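**Removing candle wax from a printed tablecloth – iron or freezer?**

**gromirau_52** – 29 December 2020

Hello all. I have a white tablecloth with a small print, from my mother-in-law, and over the holiday a red candle dripped on it. The same pattern is on my second one:
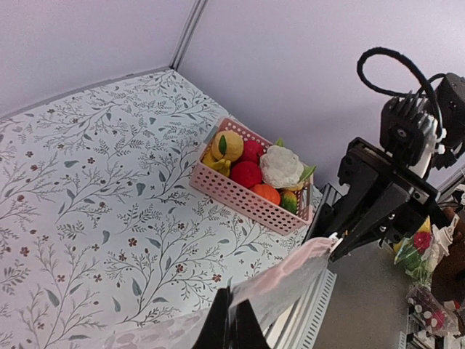
*The print: grey-green branches with tiny dusty-red flowers.*

The wax spot is on the other cloth, the size of a coin, and next to it there are two small drops. I do not know the fabric, the label was cut out long ago. My neighbour says iron and brown paper. My sister says never iron, only cold. Who is right?

---

**Clikirik**

Cold first, always. Put the cloth in a bag and in the freezer for 50 minutes, then bend the spot and lift the wax with the back of a spoon. Do not use a knife. After this you can think about the iron for what remains.

---

**thorlacius_home**

I must disagree a little. With red wax the freezer removes only the top, and the colour stays in the threads. I use the iron on low, without steam, with kitchen paper under and over the cloth. Change the paper each time it takes up wax. I had to change it 6 times on my last one, but it came out clean.

---

**Clikirik**

> I use the iron on low

And if it is polyester? She writes that the label is missing. I melted a shiny place into a runner this way in March, and it was also "on low". Also the heat can push the red dye deeper into the cloth. I have seen this with my own eyes.

---

**thorlacius_home**

Then test it first on the hem, on the inside. If the hem does not change after 10 seconds, the rest will be fine too. I did not say to press it for half an hour.

---

**Clerkunau**

You both describe the same job in two steps, I think. Freezer for the thick part, paper and iron for the rest, and for the red shadow a little washing-up liquid or white spirit on a cotton bud. With white spirit please open the window, wait until everything has dried, and keep it away from the iron. On a printed cloth dab from the back, so that the flowers are not rubbed.

---

**Clikirik**

White spirit on an old print, I would be careful. But dabbing from the back is good advice.

---

**gromirau_52**

Thank you all. I did the freezer this evening and the thick wax came away in one piece. A pink ring is left. I tried the iron on the hem and nothing bad happened, so tomorrow I will do the paper. Should I wash it before or after?

---

**Clerkunau**

After, and at 40 at most. And do not put it in the dryer while you can still see pink, the heat may fix it.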